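Print this page | E-mail this page

Natville Builders and Renovators Help

Insulated slab edge, and the flooring people want a moisture test

Posted by Heikki Hämäläinen, Friday, 7:40 pm

Good evening to all. I am building a small workshop with office behind our house, 50 square metres in total. The slab was poured in May. Under the slab there is plastic sheet, then foam board, then the concrete. The concrete is 100 mm thick. The contractor was Niskanen and I have no complaint about their work, the surface is very flat.

Now I want to put vinyl plank in the office part. The flooring shop says that they will not give me the warranty before I show a moisture test of the concrete. My neighbour says to tape a square of plastic on the slab, wait overnight and look if there is water under it. The shop says this is not enough for them. They want a test with probes in drilled holes, and the price I was given is 923 dollars, and I find this a lot for one small room.

I have two things to ask. Is the plastic square worth anything? And does the foam under the slab make the drying slower? I thought the water can go down also, but my wife says it can not, because of the plastic sheet.

The building has a roof and windows now, but no heating yet. I try to keep the windows open when there is no rain.

Thank you for your patience with my English.

Posted by Wyn Parry, Friday, 9:15 pm

Your wife is right. With plastic under the slab the concrete can dry only from the top. The foam makes not much difference beside that, it is the plastic that closes the bottom. This is how it should be, you do not want the ground moisture to come up later, but you must have patience.

About the plastic square. It can tell you that a slab is wet. It can not tell you that a slab is dry. If the building is cold, there can be plenty of water deeper in the concrete and the plastic stays clear. After you put the vinyl on top, this water spreads evenly through the slab and comes to the glue or to the underside of the planks. So I would use the square as a first look. If you see drops or a dark colour, do not spend money on the real test yet.

The probe test is done in holes which go to a certain part of the slab depth. For a slab that dries from one side it is 40 per cent, so 40 mm in your case. Please check if there are heating pipes or cables in the slab before anybody drills! You did not write about this.
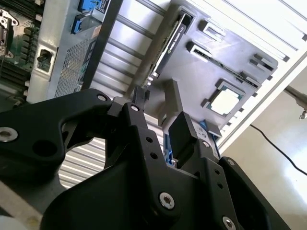 Open chassis, seen from low down

For the price, ask what is included. When we did the floor in our house at Jirholm, I had one quotation of 1336 dollars and it was for many more holes than the room needed. The second company asked much less, and they gave a written report which the shop accepted. Ask your shop first which report they accept.

The room must also be at its normal temperature before the test, and it must stay so for some days. With no heating yet you would pay for a number that the shop can refuse. I would close the windows, bring a heater and a dehumidifier, and test after that. Do not use a gas heater, it puts water in the air.

Posted by Didside, Saturday, 8:05 am

Just put tiles. Tiles don't care.

Posted by Heikki Hämäläinen, Saturday, 10:30 am

Thank you Wyn, this is very clear. There are no pipes in the office part, only in the workshop, and I have the drawing from Niskanen. I will hire a dehumidifier and call the shop about the report. Tiles are too cold for my wife's feet, but thank you also.

Contact us | Copyright Natville Builders and Renovators Help | Back to top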